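Ticket 282: Bottom drawer on grey three-drawer cabinet won't close flush
Product: Bakke three-drawer base unit, handleless, grey
Opened by: Ronja Westerberg
Handled by: Jad Azar, Jomero furniture support
Status: Solved
Opened: 2026-01-07

Ronja Westerberg wrote:

Hello! First of all, I love this cabinet. We put it together in the snack corner at Pandasstead and it's the best bit of furniture in the building. Soft-looking grey top, no handles to catch your hip on, three good drawers. I'd happily have another two.

One niggle. The bottom drawer goes in most of the way and then stops. If I lean on it with my foot it moves a little further, then creeps back out when I let go. The top and middle drawers are lovely. I've emptied the bottom one completely (it had tea towels and 14 tins of soup in it) and it does the same with nothing inside.

Things I've tried so far:
Pushing in the middle, pushing at the left, pushing at the right. Right is slightly better.
Wiping the runners with a dry cloth.
Looking behind the cabinet with a torch. Nothing fallen down the back that I can see.

Picture of the cabinet coming up. There's a snack bag on top! 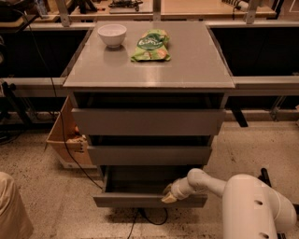

Bottom drawer partly open, upper two closed.

Jad Azar replied:

Hi Ronja, what a cheerful ticket to open, thank you! It's great to hear the unit is getting proper use.

I can see a dark gap over the top drawer and another between the top and middle ones. Please don't worry about either. The gaps are your finger grips on this model, so leave the fronts where they are.

I do have two questions about the floor. There's a cable running down the side of the cabinet and going underneath. Is it lying flat, or could a foot of the cabinet be sitting on it? And is the cardboard box on the left pressed against the side panel at all? A unit that's tipped or twisted even slightly will show it in the bottom drawer first.

Could you try this, in order:

1. Slide the box well away from the cabinet.
2. Lift the cabinet a touch (two people, please) and check each foot is on bare floor.
3. Put a spirit level on the worktop, first side to side, then front to back.
4. Try the drawer again before changing anything else.

Ronja Westerberg wrote:

Did all four with Birger Nygård from the workshop, who was delighted to be asked because he got to bring his long level. Results:

Box moved. It wasn't touching.
Cable was clear of the feet, it goes through between them. We've taped it down anyway.
Side to side is spot on. Front to back, the front is low! The bubble was clearly off.
Drawer still creeps out.

I think we're on to something — what do I turn?

Jad Azar replied:

Brilliant, a low front would explain the creeping nicely. It may not explain why it stops short, so let's do both.

Levelling: the front feet screw down. Half a turn on each, check the level, repeat. You want the front a hair higher than the back if anything.

Runners: pull the drawer out to its full length, lift the front and it comes off. On each side there's a small plastic clip under the drawer base. Both should be pointing forwards. If one has been fitted sideways, the drawer stops short on that side. You said pushing on the right helps slightly, so I'd look at the left clip first.

The unit is 900 mm wide, so lay the drawer on a table or the floor while you look, it's an awkward thing to balance on your knee.

Ronja Westerberg wrote:

LEFT CLIP! Turned sideways, exactly as you said. Popped it round with my thumb, gave the front feet one and a half turns each, and the drawer now slides home with the nicest little thud. I've opened and shut it far more than I needed to. The soup is back in, tea towels on top, and it stays shut with the full load.

One question for the future. Can I buy spare clips? The left one has a white stress mark where it was bent. It holds fine.

Jad Azar replied:

So pleased! Yes, they're sold in pairs, part 23 on the fittings sheet. I've put a free pair in the post to you, fit the new left one when it arrives and keep the other in a drawer (you have three good ones now).

I'll leave the ticket open until the clips are in.

Ronja Westerberg wrote:

Clips arrived, left one swapped, took two minutes. Still level, still thudding shut. Please close this, and thank you so much — I'll be back in February to ask about a matching unit for the other wall.

Ticket closed by Jad Azar.
Tags: drawer, runner clip, levelling, base unit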